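Start | Produkte | Greifer | Datenerfassung | Service | Kontakt

Onden Handgreifer H2 - Erfassungswerkzeug für Manipulationsdaten

Der Onden H2 ist ein handgeführter Parallelgreifer zur Aufzeichnung von Bewegungsbeispielen für lernende Steuerungen. Die Bedienperson führt die Aufgabe mit dem Werkzeug in der Hand aus, ein Roboterarm ist bei der Aufnahme nicht erforderlich. Aufgezeichnet werden Weitwinkelbild, Werkzeuglage und Öffnungsweite.

Beide Fingerbasen tragen je einen quadratischen Schwarz-Weiß-Marker. Aus dem Abstand der Marker im Kamerabild berechnet die Software die Öffnungsweite, ein Wegaufnehmer im Antrieb entfällt.

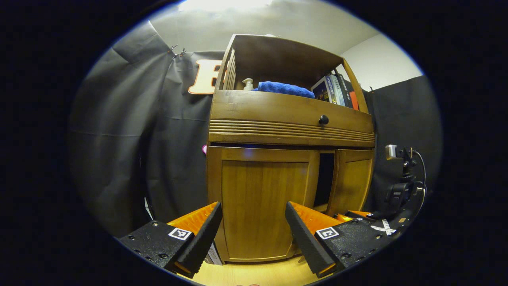 Die Greifbacken bestehen aus einem orangefarbenen Rahmen und einem schwarzen Belag. Rahmen und Belag sind getrennt bestellbar. Für Aufgaben an Möbeln - Türen öffnen, Schubladen ziehen, Tücher und Bücher umsetzen - empfehlen wir den strukturierten Belag.

Technische Daten
Bildrate: 30 Bilder/s
Aufzeichnungsdauer je Akkuladung: 47 min
Kameras am Werkzeug: 1
Schnittstelle: USB-C
Lieferumfang: Werkzeug, 2 Akkus, Ladegerät, Markerbogen

Aufnahmebetrieb
Eine Aufgabe sollte mit mindestens 20 Durchgängen je Anfangszustand erfasst werden. Zwischen den Durchgängen werden Türstellung und Lage der Gegenstände verändert. Durchgänge mit verdeckten Markern kennzeichnet die Software Nolter beim Einlesen, sie lassen sich einzeln verwerfen oder mit interpolierter Öffnungsweite übernehmen. Vor einfarbigen Stoffflächen fehlen der Lageschätzung Merkmale. Großformatige Buchstaben oder andere kontrastreiche Formen auf dem Stoff schaffen Abhilfe.
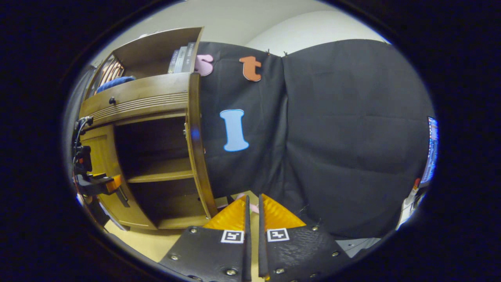
Text und Anwendungstechnik: Hằng Triệu | Stand: Oktober

Die Kamera ist vor der ersten Aufnahme und nach jedem Backenwechsel zu kalibrieren. Das Rohbild wird unentzerrt gespeichert, die Entzerrung erfolgt erst beim Export. Backen der Baureihe Kasprzak passen mit Adapterplatte, die Öffnungsweite muss dann neu eingemessen werden.

© Onden | Kontakt | Impressum | Nach oben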